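Thread on the Mullus tenants' rent campaign, for people who keep asking me how it started.

It began with a boiler. The De Luca building had no heat for most of one winter, and the families on the upper floors were told a part was on order. They paid full rent the whole time. Augustina Essien lived on the third floor and started writing down the temperature in her kitchen every morning.

In March she took the notebook to the city housing office. They gave her a form. She made copies of the form and put one under every door in the building. 5 came back the first night.

The first meeting was on a Friday, after the evening shift let out at the Pevton laundry. Most of the people who came had worked all day and brought their kids. They agreed on two demands: heat in every unit, and no evictions for anyone who signed.

The petition was the slow part. They wanted names from every building the same landlord owned, on both sides of the river. Gunhild Hauksdóttir had organized cannery workers years before and she set the rule – no one signs at the door, you sit down and talk first.

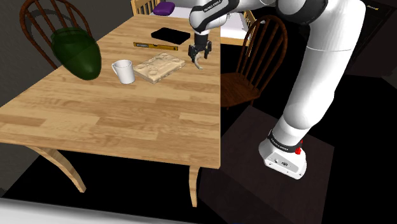
By summer the campaign had 1,403 signatures. Every page was filled in by hand, and most were signed in people's homes. Folks remember the clipboards and the marches, but a lot of this movement happened at a dining table with a wooden top like this one, with somebody explaining a lease line by line.

The march to city hall drew 300 people. The local paper printed 100. Gunhild had a list with all the names on it and mailed them a copy.

The council passed a heat rule that fall. It covered buildings over a certain size, so the small houses on Zornorine Street got nothing. Those tenants kept meeting for another two years before the rule was changed.

Augustina's notebook is at the branch library now – ask at the desk, they will bring it out. The petition pages are there too, in two boxes.

If your family lived in Mullus then and you have flyers or letters, please send me a message. I am still looking for anything from the Zornorine Street meetings.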